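脚つきの器の貸し出し棚をつくる　プロジェクト報告

生活デザイン演習　選択課題
提出日　2018年4月17日

1. なんでこのテーマにしたか

去年の学科パーティーで、飲みものが全部紙コップだったんです。料理はみんなすごく頑張っていて、テーブルクロスまで自分たちで染めたのに、乾杯が紙コップ！ しかも終わったあとのゴミ袋がぱんぱんで、片づけながらブリタニー・ラシャンスさん（同じ班です）と「これ、来年もやるの？」という話になりました。

そのあと学科の倉庫をのぞいたら、グラスも燭台もちゃんとあったんですよね。昔の先輩がテーブルコーディネートの授業で使ったものとか、先生の引っ越しで置いていかれたものとか、とにかくいろいろ。ただ、段ボールに新聞紙ごと突っ込まれていて、何がどれだけあるのか誰に聞いてもわからない。使いたい人がいても、探すだけで半日つぶれます。だったら棚をつくって、学生が借りられるようにしよう、というのがこの課題です。

お皿まで入れると間に合わないので、対象は脚つきのグラスやゴブレット、それに燭台みたいな「テーブルの上に背の高さをつくるもの」にしぼりました。指導はイサウロ・フィゲロア先生です。最初の面談で「しぼれてないよ」と言われ、二回目で「まあ、やってみて」になりました。

2. 箱を開ける

作業場所は工房を借りました。床がコンクリートで広いので、箱をどんどん並べられるのが助かりました（そのかわり落としたら終わりなので、床で包みを開けるのは禁止にして、開けるのは必ずテーブルの上、という決まりをつくりました）。

箱は全部で15箱ありました。ラベルが貼ってあったのは半分もなくて、貼ってあっても「グラス他」。この「他」がくせもので、燭台が出てきたり、ナプキンリングが出てきたり、一度は電卓が出てきました。新聞紙はかなり古く、手が真っ黒になります。黒い手でガラスを持つと指のあとがついて、それを拭くとまた布が黒くなって、という繰り返しだったので、途中から「包みをほどく人」と「器にさわる人」を分けました。地味だけど、この分担がいちばん効いたと思います。

取り出したものは表に書いていきました。項目は、種類、色、素材、高さ、口の直径、底の直径、欠けの有無、それから「ペアがあるかどうか」。最後の項目は途中で足したので、最初の三箱はやり直しです。ブリタニーさんには本当に悪いことをしました。

リストに載ったのは171点です。倉庫を見た時点では多くて100もないだろうと思っていたので、数字を見て二人でしばらく黙りました。ここから、ひびや欠けのあるものを外して、貸せるものと、飾り専用にするものに分けています。

3. 立てるか、伏せるか

今回いちばん長く議論したのがこれです。グラスを棚にしまうとき、口を上にして立てるのか、口を下にして伏せるのか。

わたしは最初、迷わず伏せる派でした。ほこりが入らないし、祖母の家の食器棚がそうだったので。特に、口が大きく広がっていて脚のほうが細い形だと、伏せたほうが見るからにどっしりします。たて溝の入ったガラスなんかは、伏せると鐘みたいな形になって、これがまた、かわいいんです。溝のところに天井の明かりが集まって、ずっと見ていられます（見ていたら時間がなくなりました）。

ところがブリタニーさんは立てる派で、理由を聞いたらちゃんとしていました。グラスの口は薄くて弱いところなので、そこに重さをかけ続けるのがこわい。それに、伏せたまま横にすべらせると口がこすれる。あと、洗ってすぐ伏せると中の湿気が逃げなくて、においがこもる。うーん、全部もっともです。

結局、フィゲロア先生に「形ごとに決めたら？」と言われて、次のようにしました。

口のふちが厚くて丸いもの　→　どちらでもよい。棚の奥なら立てる
口のふちが薄いもの　→　必ず立てる。上に布をかける
口が広くて底が小さいもの　→　伏せる。下にフェルトを敷く
燭台　→　立てる。手前に置かない

「手前に置かない」は実際にやらかして決まりました。細い燭台を棚の手前に並べておいたら、奥のグラスを取るときに袖が引っかかったんです。倒れかけたのを押さえたのはわたしで、袖を引っかけたのもわたしです。

4. 持ち方のこと

貸し出すとなると、自分たち以外の人がさわるわけで、持ち方の説明も必要になりました。紙にしてみたら長くなりすぎて、友だちに見せたら三行目で読むのをやめられました。なので短くしています。

脚のある器は、脚を持つ。運ぶときはもう片方の手を底に添える。脚に丸い節（ふし）がついているものは、その節のあたりをつまむと安定する。ボウルの部分をわしづかみにすると指のあとが目立つので、特につやを抑えた黒い器ではやめてほしい。以上です。

黒い器については少し書いておきたいです。正直なところ、箱から出したときは「これ誰が借りるの？」と思いました。飲みものの色が見えないし、暗いし。でもテーブルに置いてみると全然印象がちがって、明るい木の天板の上だと形の輪郭がくっきり出るんです。透明なグラスは形がぼんやりするぶん軽く見えるし、琥珀色のは一つあるだけでまわりが急にあたたかい感じになる。黒、琥珀、透明、この三つの組み合わせは、貸し出しセットの見本として最初に候補に入れました。

5. 拭き布くらべ

脱線ですが、やってみておもしろかったので入れます。たて溝の入ったガラスは拭くのがとにかく大変で、ふつうのふきんだと溝の底に繊維が残ります。それで、班の予算で買える布を比べてみました。

古いTシャツ：吸うけど繊維が残る。無料なのはえらい。
綿のふきん：平らなところは文句なし。溝は苦手。
麻のクロス：最初はかたくて吸わない。何度か洗ったら急によくなった。
やわらかい歯ブラシ＋麻のクロス：時間はかかるけど溝までいける。これに決定。

歯ブラシは7本用意して、柄に緑のテープを巻き「ガラス専用」と書きました。工房には絵の具を落とす用の歯ブラシもあるので、テープがないとすぐ混ざります。いや、もう一本混ざりました。

つや消しの黒い器にはブラシを使わないことにしています。こすったところだけ光ってしまったら戻せないので、しぼった布で軽く押さえるだけです。

6. 棚と貸し出しの仕組み

棚は新しく買わず、演習室で余っていた本棚をもらって、棚板の高さを変えて使います。脚つきの器は思ったより背があるので、段の数がへって、最初の図面は描き直しになりました。図面をやり直したのは三回です。三回目はわたしが棚板の厚みを足し忘れたせいなので、数に入れなくてもいいかもしれません。

貸し出しは一点ずつだと管理できないので、セットを基本にしました。「二人の食卓」「乾杯」「あかり」の三種類で、「あかり」は燭台が中心です。同じデザインの燭台は必ず二本いっしょに貸します。片方だけなくなるのがいちばん悲しい、というのは棚卸しで嫌というほどわかりました。ペアの項目、足しておいてよかった。

借りる人にはカードに名前と返す日を書いてもらいます。アプリをつくる案もあったんですが、クリフォード・ホーソーンさん（ものづくり棟の技術職員さんです）に「そのアプリ、あなたが卒業したら誰が直すの」と聞かれて、紙にしました。

お試しとして同じ学科の人にアンケートも取りました。配ったのは約200枚で、返ってきた分を読むと、「割ったらどうなるか」を気にしている人がとても多かったです。借りたいかどうかより先に、そこなんですね。弁償のルールはまだ決まっていなくて、わたしは「正直に言ってくれたらそれでいい」でいきたいんですが、先生は渋い顔をしています。次の面談の議題です。

7. テーブルで見た感じ

溝のあるガラスは口を下にしたとき、黒いゴブレットは口を上にしたときの形を見てください。3章の立てる・伏せるの話と合わせて読んでもらえるとわかりやすいと思います。

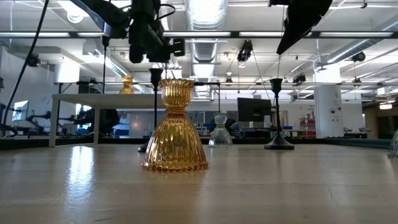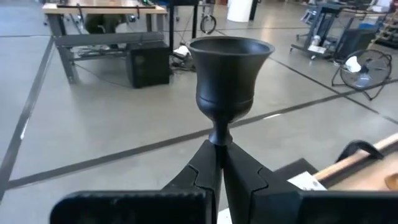

写真1：伏せた琥珀色と透明のたて溝ガラス、黒い燭台　写真2：つや消しの黒いゴブレット

写真1の燭台は細いのに足元が丸く広がっていて、となりに溝のガラスがあると、まっすぐな線とふくらんだ線の差がよく出ます。写真2のゴブレットは脚がすごく短くて、丸い節がついています。4章で「節のあたり」と書いたのはこういう形のことです。ふちが厚いので、3章の分け方だと「どちらでもよい」に入ります。

8. できなかったこと、これから

色ごとの写真つきカタログは間に合いませんでした。表はあるんですが、文字だけだと「琥珀色・たて溝・口広」が何種類もあって、読んでも思い浮かばないんですよね。撮る角度を決めて、全部同じ条件で撮り直すところからやります。

あと、重さを量っていません。これは完全に忘れていました。貸し出し用の箱を選ぶときに必要だと気づいて、いま青ざめています。

6月の学科パーティーで「乾杯」セットを実際に使ってもらう予定です。それまでにフェルトを切って、カードを印刷して、弁償のルールを決めます。棚は演習室の窓と反対側の壁に置くことになりました。見に来る人は、袖をまくってきてください。

お世話になった人：フィゲロア先生、ホーソーンさん、新聞紙を一緒にほどいてくれた班のみなさん。表計算の数式を直してくれたのはブリタニーさんです。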